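Part 3. Setting up the bench before you wire the Sarik ring board

I wrote the first two parts of this guide back in April and a bunch of people wrote in to say I'd skipped the boring bit, meaning the bench itself. Fair enough! So this part is all about getting your work surface ready and giving the round board a good once-over before any power goes near it. If you've already built a Flekar kit you can skim down to step 5.

What you'll want within reach: a white or very light tabletop (small screws vanish on dark wood, ask me how I know), a soft brush, a decent lamp, a multimeter, and the parts bag from your Drollosar box.

1. Clear the table and wipe it down. I use a barely damp cloth and then a dry one. Give it a few minutes to dry all the way, go get a coffee.

2. Set your metal parts on one side and your board on the other. I'm left-handed so I keep metal on the left, but do what suits you. The thing to avoid is a bare board touching bare metal, even with nothing plugged in, since a charged capacitor doesn't care that you unplugged it.

3. Touch something grounded before you pick up the board. If you own a wrist strap, wear it. Mine lives on the lamp arm so I can't pretend I forgot.
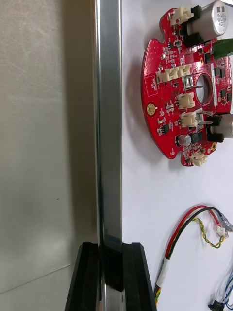 4. Pick the board up by its outer edge, with your fingers well away from the capacitors. I used to grab mine through the center hole like a doughnut, and I'd really rather you didn't, because the little vias around that ring are plated and skin oil gets all over them.

5. Look over the capacitors. The big cylinders should sit snug in their black holders, with no rocking when you nudge them with a fingertip (gently!). The small one near the edge gets knocked more than the others, so check that it stands up straight.

Note: the printing on the ends can be really hard to read. Tilt the board under the lamp and go slowly. If you still can't make it out, check the parts sheet and don't guess.

6. Measure across the terminals of each large capacitor. You want to see nothing worth mentioning. If there's still a charge, hold a 1000 ohm resistor across the terminals with insulated clips, wait, and measure again.

CAUTION: Never short a capacitor with a screwdriver. I know there are videos. Please don't.

7. Brush off any dust, working from the center hole outward, and put the board back down on the bare tabletop.

A word about scratches on your metal parts. I get asked about this a lot, and fine surface scratches are no problem at all. Polishing them out is a nice way to spend an evening but it won't change how anything runs. A raised burr is different, so file that off well away from the board and wipe up the filings.

If your bag is missing a resistor, quote part number 330 when you write to the shop in Cáceres. Wiring comes next, in Part 4.

Last updated May 27, 2018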